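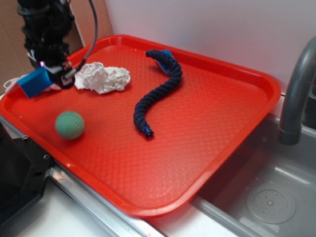 Plollon Serviertablett in Rotorange, mit geriffeltem Boden

Eigentlich wollte ich ja nie Tabletts verkaufen. Tassen, Schüsseln, Geschirrtücher, das war der Plan für den kleinen Laden, und dann lag im Februar dieses Ding von Plollon in einer Musterkiste und ich hab es einfach nicht mehr zurückgeschickt. Seitdem steht es bei mir neben der Spüle und ist jeden Tag im Einsatz, meistens für alles Mögliche außer Servieren!

Zur Farbe: Im Katalog heißt sie »Camargo«, ich sage Rotorange dazu, und sie knallt wirklich. Auf einer weißen Arbeitsplatte sieht man sie schon vom Flur aus. Wer es dezent mag, ist bei der Serie Skondthorpe besser aufgehoben (die gibt es in Sandgrau und einem sehr stillen Grün, findet ihr weiter hinten im Shop). Ich brauche morgens Farbe, sonst werde ich nicht wach.

Das Tablett ist aus Kunststoff, die Ecken sind abgerundet, und ringsum läuft ein hochgezogener Rand. Den Rand finde ich wichtiger als alles andere. Mir ist früher ständig der Löffel vom Brett gerutscht, und runde Sachen waren sowieso hoffnungslos. Jetzt lege ich auch mal einen Ball drauf, wenn ich abends das Spielzeug einsammle, und trage alles in einem Rutsch rüber. Der grüne Ball mit den kleinen Dellen, das geflochtene dunkelblaue Seil, zerknülltes Küchenpapier, das auf dem Weg zum Mülleimer mitfährt: alles schon draufgehabt. Das Seil passt locker hin, ohne dass man es aufwickeln muss.

Der Boden hat ein feines Rautenmuster. Ich hatte erst Sorge, dass sich da Krümel festsetzen, aber das Muster ist so flach, dass ein feuchter Lappen reicht. Bei Marmelade nehme ich eine weiche Bürste. Gläser stehen darauf für mein Gefühl ruhiger als auf meinem alten glatten Tablett, wobei ich zugeben muss, dass ich beim Treppensteigen trotzdem langsam gehe.

Was mich nervt (soll ja auch mal gesagt werden): Es ist kein kleines Tablett. In meine Spülmaschine geht es nur schräg, und dann passt daneben fast nichts mehr, also spüle ich es von Hand. Im Spülbecken liegt es auch nicht richtig flach. Und Griffe hat es keine, man fasst es am Rand an. Wer Griffe braucht, schreibt mir bitte kurz, ich hätte da noch etwas von Wunetti, das ist allerdings teurer und eine Ecke schwerer.

Ein paar Angaben, nach denen ich dauernd gefragt werde:

Hersteller: Plollon
Farbe: Camargo (Rotorange)
Material: Kunststoff
Boden: feines Rautenmuster
Rand: umlaufend erhöht, Ecken gerundet
Reinigung: von Hand mit lauwarmem Wasser und Spülmittel, keine Scheuermilch
Nicht geeignet für: Backofen, Mikrowelle, Herdplatte
Lagerbestand: 107 Stück

Ab 5 Stück lege ich 2 Geschirrtücher dazu, das lohnt sich vor allem für Cafés und Kitas. Ich verschicke im Karton mit Papierpolster, ganz ohne Folie. Wenn beim Auspacken etwas nicht stimmt, schickt mir einfach eine Mail mit eurer Bestellnummer, dann suchen wir eine Lösung.

Ach ja, und stapeln kann man sie auch. Ich habe drei zu Hause, die liegen flach im untersten Fach unter den Auflaufformen.

Stand der Angaben: 23. Juli 2020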